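Ticket: Boundary layer shifted on georeferenced parish maps, Sollard collection
Status: Closed
Component: map viewer / overlay
Reported against: Testwood server, August build

Original report

The district boundaries drawn over the scanned Sollard sheets don't line up with the boundaries printed on the scans. On most sheets the offset is small enough to ignore. On the sheets along the river it is roughly 40 meters, always to the northeast. That puts two villages on the wrong side of the line, and the place index then lists them under Hokard when the printed map has them in Thambiah.

This matters for the reading room because people are citing the index. One thesis chapter already uses the Hokard listing as evidence that the survey office moved the line before the land tax was revised. The printed sheets say no such thing.

Steps to reproduce:
Open sheet 21.
Turn on the district overlay.
Zoom in to the river bend below the ferry crossing.
Compare the red overlay line with the dotted line on the scan.

Expected: the lines match within the width of the printed dots.
Seen: the overlay sits clear of the printed line for the whole length of the bend.
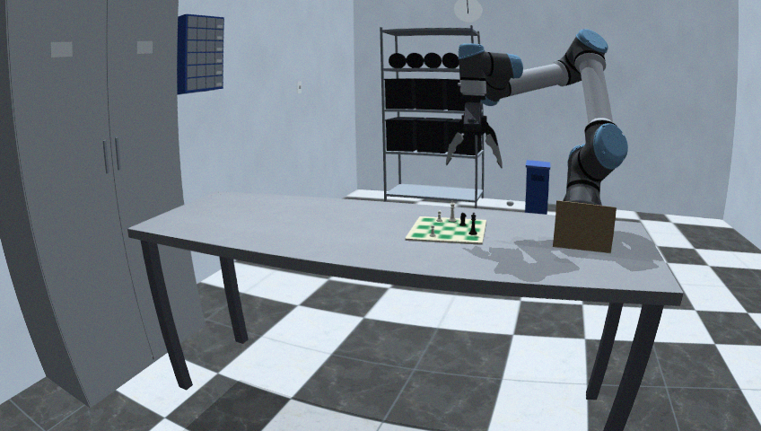
I get the same result in two browsers and on a machine that had never opened the viewer before, so I don't think it is a cached tile. Clearing the tile cache on the server made no difference either.

Log, first pass

Checked the control points for sheet 21. All of them fall on the printed graticule and the residuals are low. Nothing wrong with the scan placement.

Checked the overlay file. It has 914 segments and the file header gives the modern datum. The coordinates inside look like they were digitized on the old one. If so, the viewer is taking the header at its word and not applying a shift.

Ran the overlay through the old-to-new conversion on the test copy. The line at the river bend dropped onto the dots. The hill sheets got slightly worse, though, which I did not expect.

Asked the reporter which sheets looked right before the change. Answer: the hill sheets have always looked fine.

Log, second pass

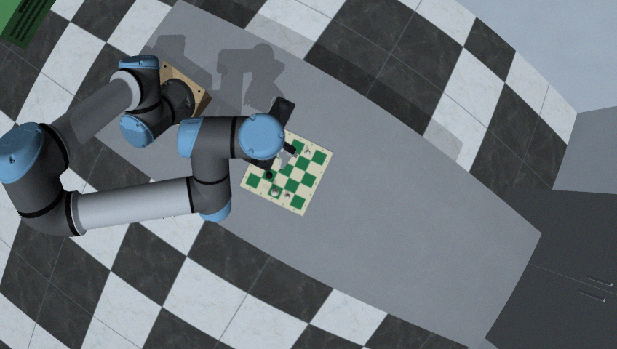 The hill sheets and the river sheets were digitized at different times, and the overlay is a merge of the two. The hill half was already on the modern datum. The river half was not. Whoever merged them kept the header from the first file. The easiest way to picture it is a small chessboard on a big gray table: the squares can be perfectly regular among themselves, and you still don't know where they are until you know where the board sits on the table. Each half of the overlay is fine on its own terms. They were placed by different rules.

Split the overlay at the join and converted the river half only. Both halves now match their scans on the test copy. There is one gap at the join, at the edge of sheet 21, where a segment had been stretched to cover the difference. Redrew that segment by hand from the scan.

Rebuilt the place index from the corrected overlay. The two villages are now listed under Thambiah. No other entries changed district.

Moved to the live server at 6:15 p.m. Old overlay kept in the archive folder — please don't delete it, the earlier citations point at it.

Open question: the index does not say which version of the boundary it was built from. A reader who looked up either village before the fix has no way to tell that the answer has changed. Suggest adding a version line to each index entry and a note on the collection page.

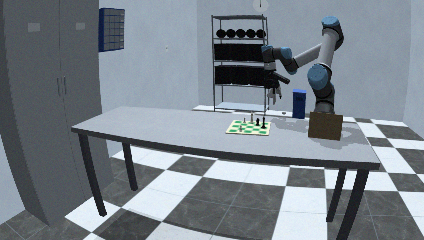

Posted by: Map Viewer Support, Testwood

Version line added. Each entry now shows the overlay version and the sheet it was checked against. Entries built from the old merge show the earlier version in gray with a link to this ticket.

The note on the collection page is up too. It says that the district assignments were corrected, names the sheets affected, and asks anyone citing the index to give the overlay version as well as the sheet number. It does not say anything about when or why the line was drawn where it is. That is a matter for the people working on the survey records.

Reporter has confirmed the fix on sheet 21 and on the sheets either side of it. The header check has been added to the import script, so a merge with mixed datums will now stop with an error. Closing.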